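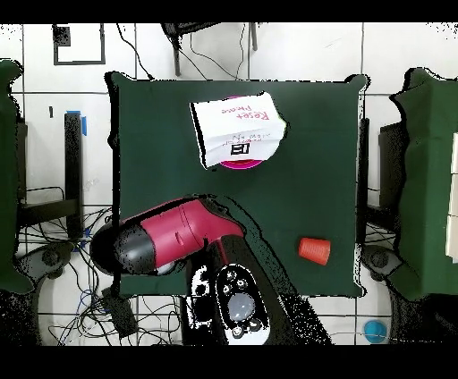
How do you test a robot's hand?

A robot's hand is called a gripper. Some grippers have two fingers that close like tongs. Others use suction, like the rubber cup that holds a hook on a bathroom tile. To find out which one suits a job, people give them all the same job and write down what happens.

At the Kisar workshop the job is tidying cups and bowls. Plastic cups are light and they roll, so a gripper that squeezes too hard can send one across the table. Bowls are different. The gripper has to catch a thin rim, and bowls that sit inside each other can stick together.

Each gripper gets 60 tries. The cups and bowls must be set out again before every try, or the test would not be fair. This is called a reset, and a person does it.
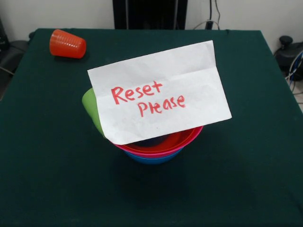 Red, pink and blue bowls in a stack, with a sign that says "Reset Please".

Cameras help too. The robot uses them to work out where a cup is and which way it is lying. A cup on its side needs a different grip from one standing up.

Words to know
Gripper: the part of a robot that holds things.
Rim: the top edge of a cup or bowl.
Reset: to put everything back for another try.

Try it yourself
Tip a plastic cup on its side. Pick it up with kitchen tongs, then with 3 fingers. Which was easier?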